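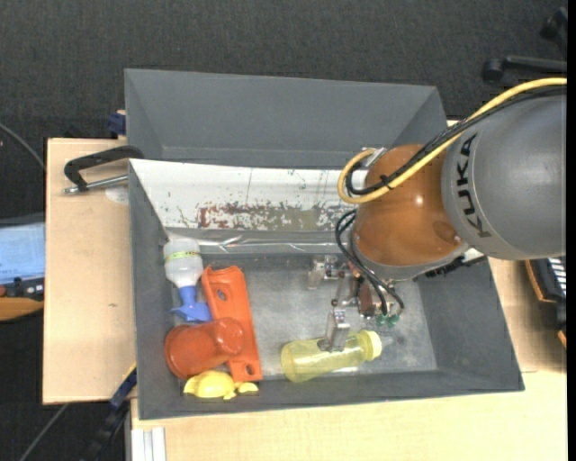 Robot arm and grey bins on a wooden tabletop.

Barley and mushroom bake: the household recipe

Issued by the Gurcombe Catering Office, May 22, 2025

The barley and mushroom bake has been on the Gurcombe dining hall menu since January, when it replaced the vegetable lasagne as the standing meat-free dish. Members have asked on a number of occasions for a version that can be made at home. The kitchen's own recipe is written for trays of 233 portions in total and does not reduce well by simple division, as the liquid behaves differently in a small dish. Jasper Van Wijk, head of kitchens, has therefore prepared a household recipe, which is printed in full in this item.

The recipe serves four as a main course or six with other dishes. It takes an hour and a half from start to finish, of which the greater part is oven time.

Ingredients

227 g pearl barley
300 g chestnut mushrooms, thickly sliced
860 ml vegetable stock, hot
2 medium onions, finely chopped
2 sticks of celery, finely chopped
1 large carrot, coarsely grated
3 cloves of garlic, crushed
2 tablespoons rapeseed oil
25 g butter
1 tablespoon tomato purée
2 teaspoons fresh thyme leaves, or 1 teaspoon dried
1 bay leaf
1 teaspoon cider vinegar
80 g mature Cheddar, grated
50 g coarse breadcrumbs
Salt and black pepper

Method

Heat the oven to 180°C (160°C fan, gas mark 4). Rinse the barley in a sieve under the cold tap until the water is no longer cloudy, then leave it to drain.

Heat one tablespoon of the oil with the butter in a wide, ovenproof casserole. Add the mushrooms and cook over a fairly high heat for eight minutes, stirring only now and again, until the liquid they release has gone and the edges have browned. Season lightly, lift out with a slotted spoon and set aside.

Lower the heat. Add the remaining oil, the onions and the celery, and cook gently for ten minutes until soft. Stir in the carrot, garlic, thyme and tomato purée and cook for a further two minutes.

Add the drained barley and turn it in the vegetables until coated. Pour in the hot stock, add the bay leaf and return the mushrooms to the dish. Bring to a simmer, cover with a close-fitting lid and place in the oven for 45 minutes.

Take the dish out and remove the bay leaf. The barley should be tender but still have some bite, and there should be a little loose liquid at the bottom. If the dish is dry, add a few tablespoons of boiling water. Stir in the vinegar and check the seasoning. Mix the cheese with the breadcrumbs, scatter over the top and return to the oven, uncovered, for 15 minutes or until the crust is golden. Leave to stand for five minutes before serving.

Notes from the kitchen

The browning of the mushrooms is the stage most often hurried. If the casserole is narrow, members are advised to cook them in two batches. Crowded mushrooms will stew in their own liquid, and the finished dish will be pale and rather flat in flavour. Salt should be added only at the end of this stage.

Pot barley may be used in place of pearl barley. It keeps more of its husk, has a nuttier taste and needs a further 20 to 25 minutes in the oven before the topping is added, together with an extra 100 ml of stock. Quick-cook barley is not suitable for this recipe.

The quantity of stock given assumes a lid that fits well. Where the lid is loose, a sheet of baking parchment pressed down on the surface of the barley will reduce the loss of steam. Strong stock cubes can make the dish too salty once the cheese is added, and Mr Van Wijk recommends using one cube fewer than the packet suggests.

In the dining hall the bake is topped with breadcrumbs made from the previous day's brown loaves. Any bread that is a day or two old will serve. It should be torn or coarsely grated, as fine dried crumbs tend to scorch before the cheese has melted.

Variations

Three changes to the recipe have been tried in the Gurcombe kitchen and may be made with confidence. The first is to replace the carrot with the same weight of grated parsnip, which gives a sweeter result and is well suited to the colder months. The second is to stir in two handfuls of chopped spinach with the vinegar. The third is to use a crumbly white cheese such as Lancashire or Wensleydale in the topping.

For a dish without dairy, leave out the butter and cheese, increase the oil to three tablespoons and mix the breadcrumbs with a tablespoon of oil and a tablespoon of chopped walnuts. Members should check the label of the stock as well as the bread.

The recipe is not suitable for those who must avoid gluten. Brown rice has been tried as a substitute for the barley, with mixed results, and the kitchen is not yet in a position to recommend quantities.

Storage and reheating

The bake should be cooled promptly, covered, and placed in the refrigerator within two hours of cooking. It will keep for two days. The barley goes on taking up liquid as it stands, so a splash of stock or water should be stirred in before reheating. Reheat until piping hot throughout, and do so once only. The dish may be frozen before the topping is added, for up to two months, and should be thawed overnight in the refrigerator.

Serving

The dining hall serves the bake with steamed greens in spring and with braised red cabbage from autumn onwards. A sharp green salad is a good alternative in warm weather. Pickled beetroot has also proved popular at the Remer site, where it is offered in a separate bowl.

Availability in the dining halls

The bake will continue to be served at Gurcombe and Remer throughout the summer menu. At the Brelis site it will be offered on alternate weeks, in turn with the chickpea and tomato stew. The Shin café does not have the oven capacity for the full dish and will instead sell a barley and mushroom soup based on the same ingredients. Allergen sheets for each of these dishes are kept at the serving counter and may be consulted at any time during opening hours.

Comments on the household recipe should be sent in writing to the Catering Office. Members who write to report a difficulty are asked to state the type of barley used and the size of their dish. The next recipe in this series will be the kitchen's rhubarb and ginger crumble.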